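My second term of cello

In July it will be two years that I take lessons with Niloufar Azimi in Balness. I started at an age when my fingers were already stiff, and for the first 13 weeks I played only open strings. My neighbours were very patient with me!

Now I practise 22 minutes each evening, always scales first – the slow ones, with the metronome. My favourite is still D major. Shifting to fourth position stays difficult for me. 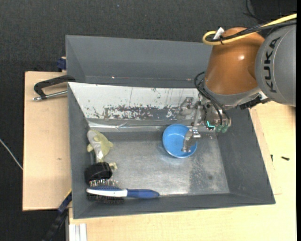 Keir Gourlay wrote to me that I should sing the note before I shift, and that his own intonation became better in one winter this way. I will try it with the Chisholm studies this week.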